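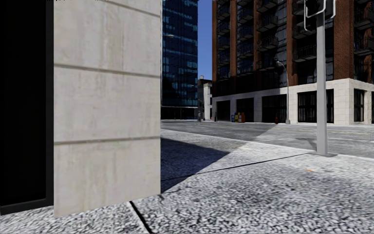 Simulated pavement, Stonport scenario: stone pillar, signal pole and kerb.

Stonport pavement scenario: data card

Maintained by Houshang Kordestani for the Piveo delivery robot project. Last revised 11 Oct 2019.

What the set is for

Stonport is a set of rendered street views used to check whether a pavement robot keeps to our walking-area rules. It is meant for rule checking before a street trial. Do not use it to train a detector and then report scores on the same views.

Everything is rendered. No real street, resident or vehicle is recorded, so there is nothing to blur and no consent form to file.

Rules covered

Rule 3, blind corners. Where a pillar or wall hides the way ahead, the robot slows to walking pace before its front edge passes the corner. An empty road beyond does not lift the rule.

Rule 5, steps and doorways. Keep clear of the foot of any staircase that comes down on to the pavement. The robot may not wait there, even when its route is blocked. If it has to stop, it backs up to the last clear stretch of wall.

Rule 9, surface marks. Joints, stains and leaves are not obstacles. A robot that brakes for them gets in the way of people behind it. Log the mark and carry on at normal speed. 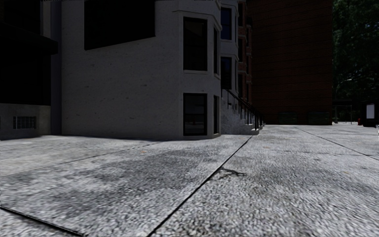
Rules 5 and 9: entrance steps with railing, dark stain and joints on the paving.

Labels

Each view carries a walking-area outline, a kerb line and a list of fixed objects. Outlines were drawn by hand to the Golby labelling guide and checked by a second person. Where the two disagreed, the tighter outline was kept. Shadow edges are never labelled as kerbs. The April release got this wrong in several views, so please delete old copies.

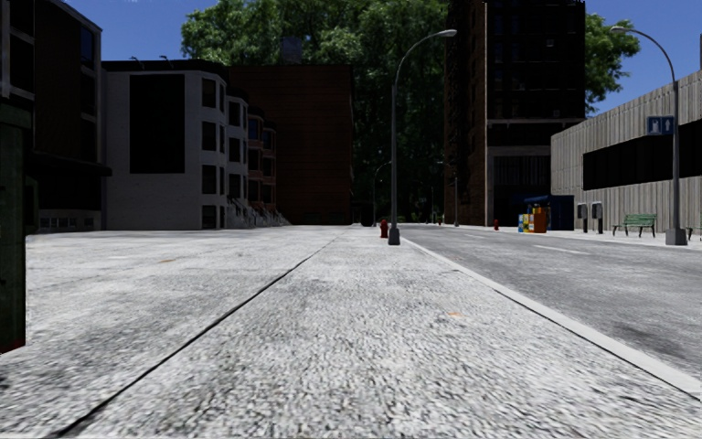 Clear width is the measure people ask about most. We take it from the kerb to the nearest fixed object or building line, at the narrowest point the robot has to pass. Street furniture counts in full, including its base. With the hydrant standing just to the left of the lamp post base, the two are treated as one obstacle and the width is taken from the hydrant's building side. The gap between them is never offered as a route.

Known limits

Weather is fair throughout. There is no rain, snow or night lighting. Paving close to the viewpoint is coarser than real concrete and can upset texture-based methods. Results on Rule 9 should be repeated on a real surface.

Reporting

Give the rule number, the release and the software version. Send label errors to the Shahbazi tracker, one error per ticket.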